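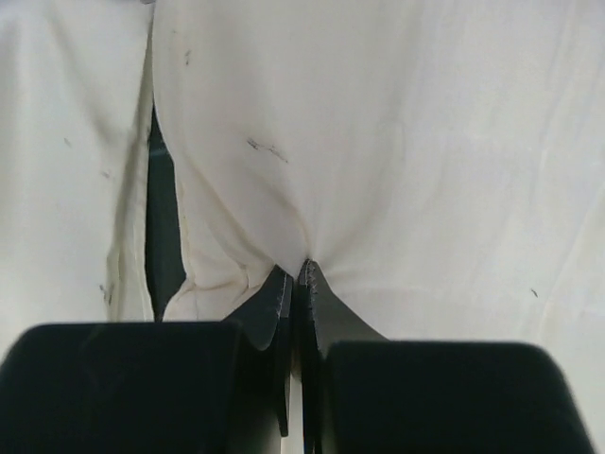 Cream cloth, gathered to a point

I'd been meaning to get to the Moulin Relay for years, and this November I finally did it, mostly thanks to my friend Triin Raudsepp, who had a place going in her team after somebody's knee gave out. I said yes before I'd looked at the map. Zusasville is a long way from anywhere I normally go! Two trains, then a bus that winds up through the orchards and stops at what I'd have sworn were people's driveways.

For anyone who hasn't come across it, the relay is a four-leg run from Zusasville down the valley to Nernance, with the money going to the town's swimming lessons. Every child in Nernance gets a term in the pool before they leave primary school, and the race pays for a good chunk of it. You get told this a lot over the weekend (it's on the mugs, it's on the banner, the man selling chips told me) and I didn't mind a bit.

I got in just before dark and walked up to the school hall to collect our numbers. If you go, do this the night before. The queue was short, there was soup, and I had a proper chat with Inès Lacroix, the race director, who has done the job since the course was only two legs and a picnic. She told me there were 280 runners this time, the most they've had, and that the council had agreed to close the lower road for the whole morning instead of just the first bit. She was very pleased about the road. Last year there'd been an argument with a bread van.

Triin's team is called Dirow, after the hill behind her house, and there were four of us: Triin, her brother, a teacher from the school, and me. I was given leg three. Leg three is the one with the climb. I can't say I wasn't warned, but the warning came over the second bowl of soup when I was feeling generous about everything.

We stayed in a guest house near the church with a very steep staircase and excellent jam. Breakfast was at six, which sounded cruel until I saw how many people were already down there pinning things to their vests and swapping bananas for toast. I had porridge and regretted it slightly by about halfway up the hill.

The start is in the square outside the town hall. It's a small square and everyone's families come too, so the first few minutes are all elbows and pushchairs. The mayor said something through a loudspeaker that wasn't working very well, and off they went. Triin did our first leg and I only saw the back of her hat. Then there's a bit of a scramble, as the rest of us had to get on the buses out to our changeover points. The buses leave from behind the library and NOT from the square, and I watched one poor chap work that out as ours pulled away. He did make the next one.

My changeover was at the old mill, the Moulin itself, where the race gets its name. What a spot. There's a stone bridge, a field for warming up in, and a stall run by the school's parents selling coffee and a sort of plum cake that I'd happily travel back for. I did my stretches next to a woman of 62 who had run leg three every single year and gave me the best advice I had all weekend: walk the second bend, everybody does, and the ones who don't are walking by the third. So I walked the second bend. I overtook two people on the third. Thank you, whoever you are. 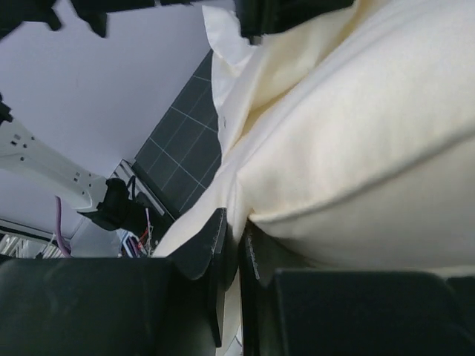
Cream fabric, with a crumpled flap along the top

The climb itself goes through woodland and it was muddy underfoot, with leaves everywhere, so wear something with a bit of grip. The marshals were lovely. One had a cowbell, one had a trumpet (badly played, very welcome), and a boy of about ten was handing out orange quarters with enormous seriousness. The last 100 metres of my leg are flat, on tarmac, with people shouting on both sides, and I did what I'd call a sprint. Triin's brother, waiting to take over, called it something else.

Then another bus down to Nernance for the finish. It's the bigger of the two towns and they put on a fair along the river: bouncy castle, raffle, a choir, the swimming club with a stand where you could see photos of past classes and sign up to help. I had a good natter there with one of the instructors. She said the hardest part is getting the shy ones to put their faces in, and that after that you can't get them out. They're hoping this year's money will cover a Saturday session as well, for families who can't do weekdays.

We came 64th. Triin had wanted the top fifty and went a bit quiet until the chips arrived. The winning team were from the Zusasville fire station and they were hugely popular, judging by the noise. There was a prize for the best-dressed team too, won by four people as a caterpillar, though how they managed that with the legs run separately I never did find out.

A few grumbles, as it's only fair. There weren't nearly enough toilets at the mill. The bag drop was chaos at the finish, with everything in one heap and a lot of identical black rucksacks, and I was cold by the time I found mine. And the last bus back up to Zusasville goes at five, earlier than the website says, so check on the day or you'll be begging a lift like we were.

Inès told me entries for next year open in spring, at the town hall first and then online a week later. Triin has already put Dirow down in pencil. I've asked for leg two, along the river, and she says she'll think about it.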